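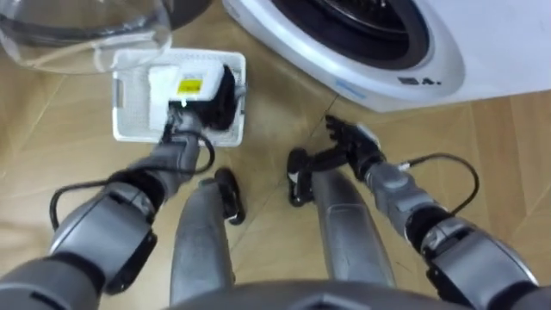

Front loader and herringbone-style floor, laundry end of the house

Skamdale Saddle Pad Wash, 2 L

If you ride, you know the pile. It starts with one sweaty pad after a trail ride, then the good white one from the clinic, then the fleece girth cover, and by the end of February you can smell the tack room from the driveway. Skamdale is the wash we make for that pile, and we love it enough to use it on our own gear every week!

It's a low-suds liquid for horse laundry: saddle pads, polo wraps, fly sheets, cotton coolers and fleece covers. The low suds part matters in a front loader, where too much foam stops the drum tumbling the load properly. It rinses out clean, so there's no stiff patch left sitting under the panels of your saddle.

We started mixing it for our own mares, Omonska and Zarari. Omonska is a big bay with a thin coat who came up in little bumps from every supermarket powder we tried. Zarari is grey, rolls in anything, and turns a white pad green by lunchtime (she seems very pleased about it). Between the two of them they gave us a fairly tough test.

How to use it

Brush the hair off first. A stiff dandy brush or a rubber curry does the job, and it's worth the five minutes, as your filter will tell you. Do up all the Velcro and tuck girth straps inside the pad.

Measure 33 mL for a normal load of two pads, or double that for anything really caked. Cold or warm, gentle cycle, slow spin. Skip the fabric softener, which flattens fleece and stops cotton soaking up sweat. Dry over a rail, out of harsh sun if the colour matters to you.

For green stains, dab a little on neat and leave it for 8 minutes before it goes in the machine.

Not for waxed canvas, leather trim or waterproof rugs. Those want a proper rug wash and a reproof, and we don't make one yet.

What's in the range

Skamdale Unscented, 2 L. Our biggest seller by a long way, with over 2,047 bottles out the door so far.
Skamdale Eucalyptus, 2 L. Same base with a light scent that doesn't hang about.
Herrero Wash Bag, large. Heavy mesh with a covered zip, big enough for one dressage pad or a set of four wraps. It keeps hair off the rest of the family's washing and it's brilliant for bandages, which otherwise tie themselves into one enormous knot.

Bottles are recyclable and the cap doubles as the measure, with lines marked inside. Store upright, away from frost, kids and nosy ponies.

Stock note, 5/11/22: Unscented and wash bags are on the shelf. Eucalyptus is on back order, and you can add your email at checkout to hear when it's in.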